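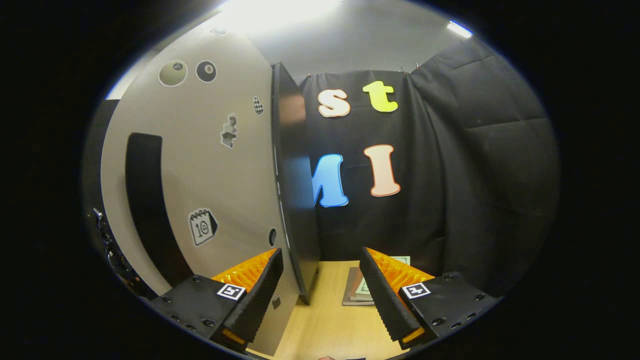 7 min read

3.2 Collecting the demonstrations

All of the examples used to train Prurnari come from people holding a gripper in one hand and doing the task themselves. We like this way of working a great deal. A new collector can pick up the tool, try a few grasps, and be producing usable examples the same morning, and the motions they produce have a looseness and speed that we never got from driving an arm with a joystick. Each finger carries a square black-and-white marker on its mount, so the opening between the fingers can be read straight from the video (Figure 2), and the wide lens keeps both markers and a good part of the room in view at the same time.

The full set holds 1,080 demonstrations. Of these, 381 were gathered in the first round, which closed in June, and the rest in a second round run by Birthe Hallgrímsson at the Zilinstead site. The first round taught us mostly what to ask for. Our early instructions told collectors to move "as a robot would," and they did, slowly and stiffly, with long pauses before every contact. When we dropped that sentence and asked them to handle things as they normally would, the pauses shrank and the policy trained on the new examples stopped hesitating over objects too. It was a lovely result for one deleted line!

Figure 2. Hand-held collection at the table. The ridged pads face each other across the gap, with one fiducial marker on the mount of each finger.

Collectors worked from a card with nine tasks, all done on a tabletop: picking up, setting down, turning, sliding, and so on. We did not fix the starting spot of the object. The collector put it wherever they pleased, and we asked only that it not be the same place twice in a row. Backgrounds were left busy on purpose. Stickers, large letters, curtains and open doors give the camera tracker plenty of corners to hold on to, and tracking over a plain surface was the most common cause of lost episodes in our pilot.

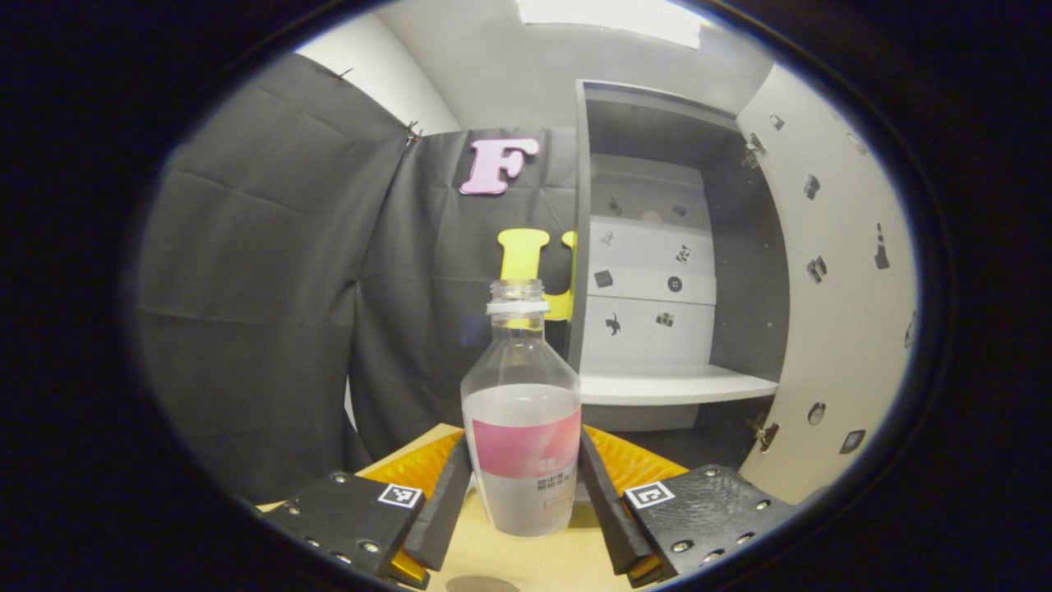

Clear objects deserve a paragraph of their own, as they were the part of this work we enjoyed most. A transparent bottle shows whatever stands behind it, bent by the plastic and by the liquid inside, and a policy that has seen few such objects tends to close its fingers too early or well off to one side. In the second round we therefore set aside 50 demonstrations for clear containers alone, with the fill level left to the collector. Adding them helped far more than we had expected from so small a share of the data, and the gain carried over to clear objects that the policy had never met in training.

Every episode was then passed through Brallico, our checking tool, which drops any recording where a marker is lost for too long or where the camera path jumps. What was left went to a person, who watched it at double speed and marked the moments of first contact and release. We tried hard to automate this last step with the Valentini segmenter and were pleased with how close it came, but it often placed the release late when the fingers opened slowly, and the policy picked up the habit. The contact marks in the published set are all made by hand. The version described here was frozen on 29th October, and later corrections are listed with the data.

3.3 Turning episodes into training samples

Each accepted episode is cut into short overlapping windows. A window pairs recent camera views with the finger opening and the path of the tool over the next few steps, written relative to where the tool is now. The relative form matters, because it frees the policy from any fixed point in the room and lets examples from both rounds be mixed without lining up their coordinates.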